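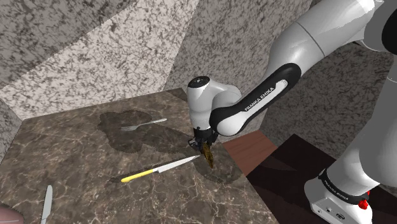
A visitor last year told us that she stood far from the screen and could not say if the robot was real or drawn, and she asked that we tell people this at the door. We have put it as item 1.

February
By Nantana Hemmin

Checklist for the open day, demonstration room Spahić, Trunen
To be filled in on Saturday before the doors open at 9. Please write a comment also when the answer is yes.

1. Sign at the door says that the kitchen demonstration is a simulation. YES
Comment: Sign is in place at eye height. Letters are large enough.

2. Free passage between the chairs and the wall, minimum 700 mm. YES
Comment: It was too narrow on the window side. One row of chairs was moved forward and I measured again.

3. Number of visitors stays under the limit of the room. YES
Comment: The limit is 88. The person at the door must have the list in the hand, because last year it was left in the office.

4. Cables on the floor are covered. NO
Comment: Cover is missing on the last 200 mm before the wall socket. Tape is used for today. A proper cover is ordered.

5. Screen stand is locked and does not tip. YES
Comment: I pushed it by hand from both sides. The left wheel brake is stiff and needs oil.

6. Bitunar program starts and the kitchen opens with the arm over the counter. YES
Comment: Started two times without error message. The fan of the computer is loud, so the speaker should use the microphone.

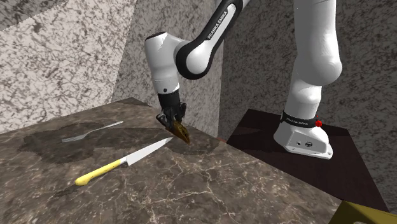
Item 6: the arm at the counter, knife and fork on the stone.

7. Speaker explains the knives before the questions begin. YES
Comment: Children will ask about them. Please say clearly that a real arm with a real blade would need a closed area, and that no person may reach in while it moves. Do not say that the robot "knows" the knife is sharp.

8. Visitors do not touch the keyboard. PARTLY
Comment: The keyboard is on the same table as the leaflets, and people lean over it. I ask Brato to bring a second small table before the first group.

9. Emergency exit is open and the light above it works. YES
Comment: Door opens easily. A box of leaflets was standing in front of it and I have removed it.

10. First aid box is complete. NO
Comment: Small plasters are finished. There is a new packet in the kitchen of the staff, upper shelf.

Still open: items 4, 8 and 10. When item 10 is done, please sign next to it and put the time.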